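Lirkanville Travel Boards > Temples, Shrines and Pilgrimage Walks > First timers

Thread: Hill temple walk out of Lirkanville, how hard is it with an older parent?

marigold_jen
Hello everyone, long-time reader and very occasional poster! My mum has her heart set on doing the walk up to the hill temple above Lirkanville in January, and I've been put in charge of working out whether that's a lovely idea or a terrible one. She's fit for her age and does her lap of the lake most mornings, but her knees aren't what they were and she's too proud to take a stick. I've read that there are 900 steps from the lower gate, and then somebody else wrote that you can skip most of them if you start from the Yousafzai guesthouse side. Is that right? And is there anywhere to sit down along the way, or is it one of those climbs where you just have to keep going because there's a line of people behind you?

Also, what do people wear? Mum wants to bring her good sandals and I'm trying to talk her into runners.

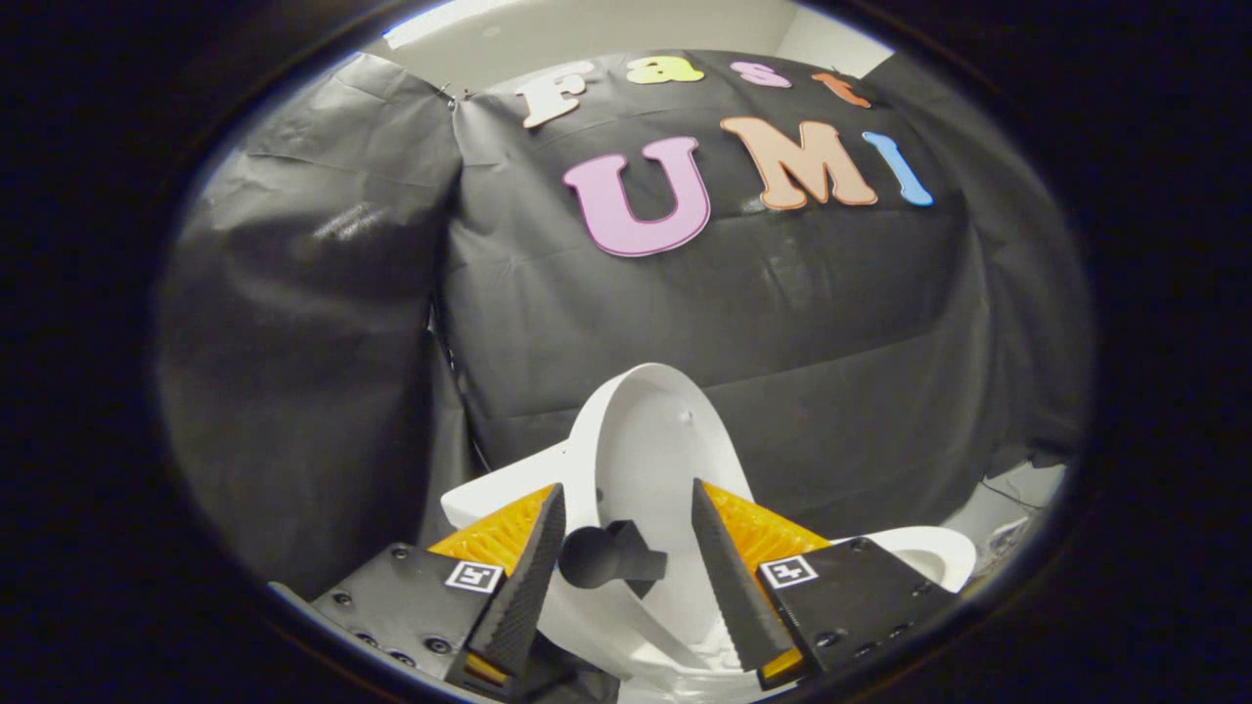
Sorry, one more thing while I think of it. We'll be travelling with my cousin and her two little ones, so if there's a quieter time of day I'd love to know. My cousin is easygoing but the kids wilt by lunch, and I don't want anyone being carried down howling.

Tài Kim
Hi Jen, welcome! I took my father up there the January before last and we had a wonderful day, so please don't be put off by the number of steps. They're shallow and quite wide for the first half, with stone ledges all along the wall side where everyone stops for a breather (my father stopped at every one and made friends at most of them). The last stretch before the bell court is steeper and I held his elbow there.

Yes, you can start from the guesthouse side. It's a sloping path most of the way and joins the steps near the top, so you only climb the last bit. It does take longer, mind you, and there's less shade.

Go early. We set off before breakfast and had the bell court nearly to ourselves, with the sweepers out and the flower sellers still setting up. By mid-morning it was shoulder to shoulder.

oldpilgrim
I'm going to be the grump here and say that if you're well enough to do the steps, do the steps. The whole point of the place is the climb from the lower gate. You pass the small shrines in their proper order, you ring the little bell at each one, and by the time you reach the top you've settled into it. Coming in from the side is like walking into a film halfway through. I've done it both ways and I've only ever been moved by one of them.

For the sandals question, you leave your shoes at the upper gate anyway, so anything that slips off easily is worth its weight in gold. Bring thick socks, the paving is freezing at that time of year.

Tài Kim
I see what you mean, oldpilgrim, and I did love the small shrines, but I can't agree that somebody with sore knees gets a lesser visit. My father's own aunt went up by the path every year until she was very old and nobody thought less of her for it. The priest we spoke to told us people have always come from both sides, depending on which village they lived in.

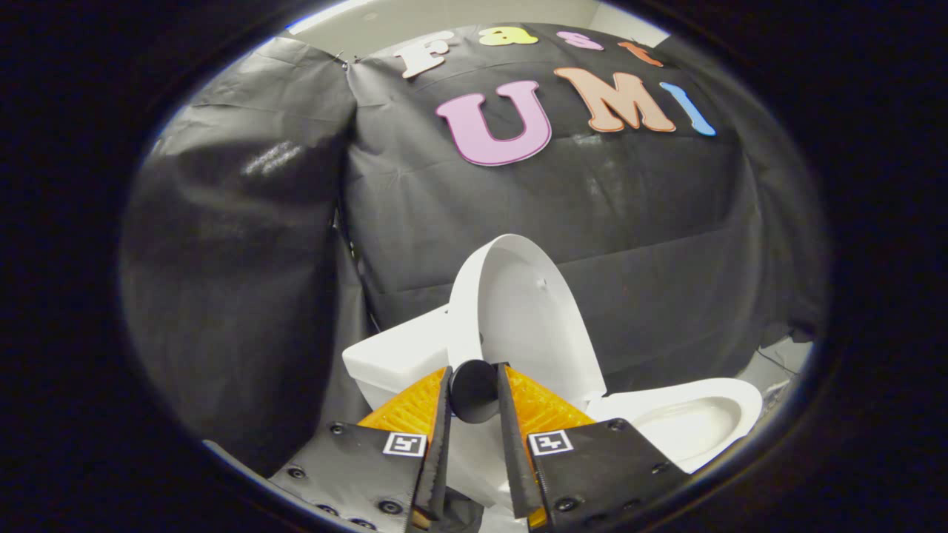 Getting there and where to stay

marigold_jen
You're both so kind, thank you! I read all of that aloud to Mum and she has sided with oldpilgrim, naturally. I think we'll go up the steps slowly and come down by the path, if that's allowed? Next question then. Should we stay in town or up at the guesthouse, and how do people get to the lower gate before breakfast?

busstopbev
Coming down the path is fine, plenty of people do. We stayed at the Yousafzai and it's plain but very clean, with the best lentils I've ever eaten, and they'll bring you a hot water bottle if you ask nicely. There are only 28 beds though and it fills up early for January. If you stay in town, the first bus leaves from the old market and takes 20 minutes to the lower gate. Have small change ready, the driver gets cranky otherwise.

oldpilgrim
Stay in town the night before and at the guesthouse the night after, then you've got the best of both. And tell your mum I said well done!

marigold_jen
Done! Guesthouse emailed back on Jun 25, 2022 with a room for all of us, so it's real now. Mum is still packing the good sandals.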